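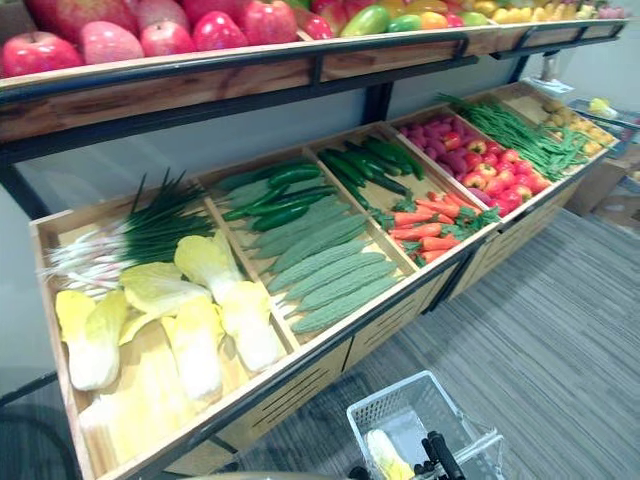
Kitchen tips I picked up at the Haslam open day

I went for the robots and came home wanting to reorganize my pantry! Sandra Tunstall let us crowd right up to the produce rack while the robot shopped, and all I could think was – why don't I store my vegetables like this? Shallow, tilted, one or two kinds to a bin.

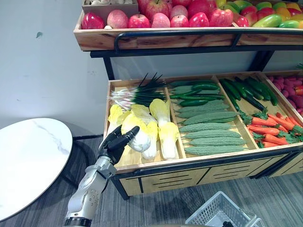

So tip one: stop piling. If you have to dig for the carrots, you'll forget the carrots. Tip two: leave finger room between things (hands need it too).
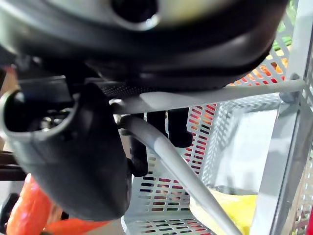
2 min read

Tip three is my favorite – a basket with holes in the sides. Mine cost 900 cents less than the fancy crate, and onions love the air. Keep the potatoes somewhere dark, though!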